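Curnance opened its lab for an afternoon in May, and I went for the free tea. I stayed for the chess, or at least the laying out of it. Two arms share a marble table, learning to set up a board from 176 recorded demonstrations.
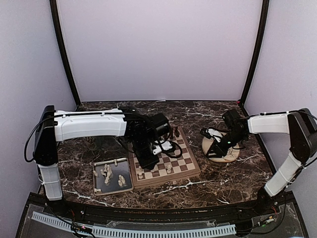

The result on the poster was 18 full setups without help. Their earlier method, Idine, managed 2 — a figure printed rather smaller. What changed is that the new policy also trains on the view from the wrist. My nephew learned faster, but he had biscuits.

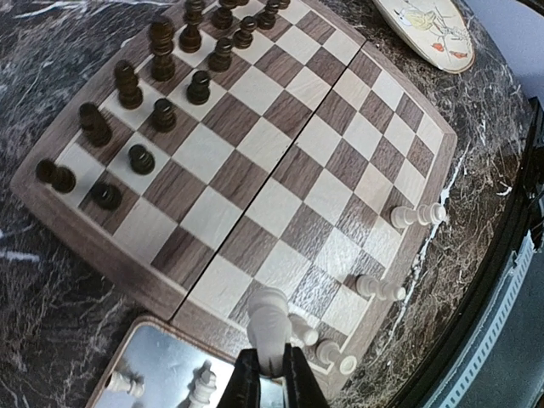 Shuzhen Duan: I'd want to see it on a board it hasn't trained with before I cheered.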